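The slow business of learning to live with draughts

I moved to Clernham in November, which anyone local will tell you is the wrong time to do it. The wind comes straight up the estuary, turns left at the church and spends the evening in your hallway. I'd come from a flat in a modern block where the windows barely opened, and I'd never in my life thought about where air gets in. By the end of my first week I thought about very little else.

The house is old, tall and thin, and it leaks like a colander. I'd seen it in June, of course, with the sun pouring in and a bee wandering about the kitchen, and I remember saying how lovely and airy it felt. Airy! I have eaten that word many times since, usually in two jumpers.

My first mistake was going straight for the big stuff. I had a man round from a window firm in Dirnircombe who measured everything, sucked his teeth and sent me a quote I had to sit down to read. Then I did what I should have done at the start and asked the woman next door. She came in, wet the back of her hand under the tap and walked slowly round every room with it held out in front of her, like somebody looking for a light switch in the dark. It took her 30 minutes and it was the best survey I've had.

Her verdict was that my windows weren't bad at all. The trouble was the doors, the floorboards and a chimney I'd forgotten I owned.

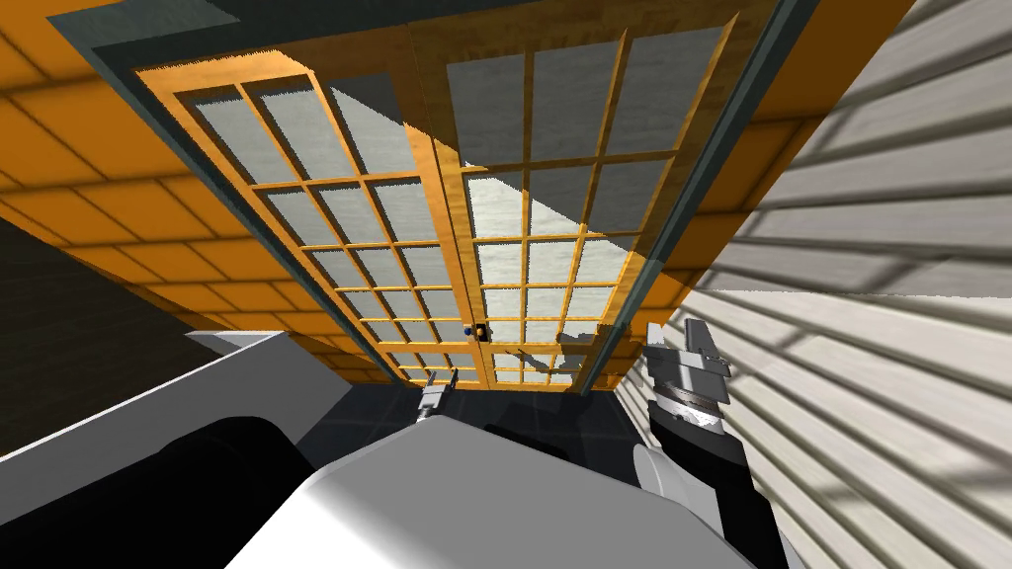
Glazed double doors: lovely to look at, and well worth checking where the two leaves meet.

Doors are funny things. We fuss over the colour and the handles and never look at the edges, and the edges are where all the weather is. A pair is worse than a single, as you've got that extra join running down the middle, and if one side has dropped even slightly you'll feel it on your ankles all winter. I tried foam tape first, the cheap sort, which squashed flat before Christmas and then peeled off in one long sad ribbon. Brush strip has done much better. It's fiddly to cut and I swore at it a fair bit, but the doors still close properly and I can sit near them with a book now without tucking my feet up.

The floorboards took longer. I spent 3 weekends on my knees pushing strips of wood and filler into the gaps, and I won't pretend I enjoyed it. My knees have only just forgiven me. There's a rug over the worst corner, an enormous scratchy thing I found in a junk shop on Zurnholm when I was over there on the ferry, and getting it home was an adventure in itself (don't ever try to take a rolled carpet on a bus at teatime). It has probably done more good than all the filler put together.

As for the chimney, I bought a wool plug on a stick, shoved it up the flue and felt the room change within the hour. I nearly cried. All those evenings I'd been heating the sky over Clernham and paying handsomely for it!

I've kept a tally of the spending, receipts and all, and so far I'm into it for £900, rug and ferry included. That's a lot of money to me. It's also a very long way below the window man's quote, and I did it in bits, as I could afford it, over one winter and a soggy spring.

What I've come round to, slowly, is that you don't want an old house sealed up like a jam jar anyway. I got carried away at one point and stuffed up a vent in the back bedroom, and within a month the wall behind the wardrobe had gone black and fluffy. Out came the stuffing. These days I open the windows for a bit every morning, even when it's bitter, and the place smells a good deal better for it.

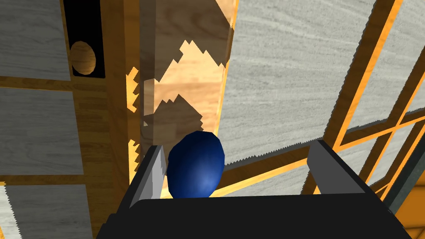 If you can only afford to do one thing before winter, what should it be?

Start with the chimney, if you've got an open one you never light. A plug is cheap, it goes in without any tools, and you can pull it out again whenever you like. Just tie a label by the fireplace so that you or the next person doesn't light a fire underneath it.

The cat, Major, has his own method of finding draughts, which is to refuse to sleep anywhere near them. When I moved in there were 6 spots in the house he'd settle in, all of them on top of something. Now he stretches out on the hall floor at night, right where the wind used to come in, and I trip over him on my way to bed.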